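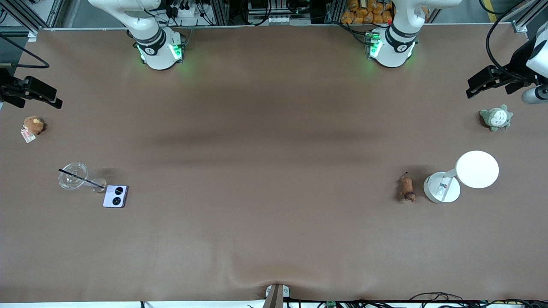

Shufen Dai came back to the table after lunch and found the bear still there.

It was a small brown bear, or maybe a lion. Her son had never decided, and he was twenty now and lived in March Street with two other boys and did not want it back. She had asked him on the phone. He said to give it away.

She picked up the plastic cup first and pulled out the straw. Then she sat down.

Ohemaa Kpodo came in from the hall with a box that had once held 8 bottles of Wastance floor cleaner. "Anything for this one?" she asked.

"The cup can go in the trash."

"And him?"

Shufen turned the toy over. One seam had been sewn up in blue thread. She had done that on a train, the winter they moved, with a needle borrowed from the woman across the aisle. The boy had watched every stitch and asked whether it hurt.

"The church sale opens at 15 Oner Road," Ohemaa said. "They price the toys at a dollar."

"That seems low."

"It's what they sell for."

Shufen put the bear in the box. Ohemaa wrote TOYS on the flap and went to look for the tape. When she came back the box was empty, and Shufen was at the sink with her coat on, rinsing out the cup.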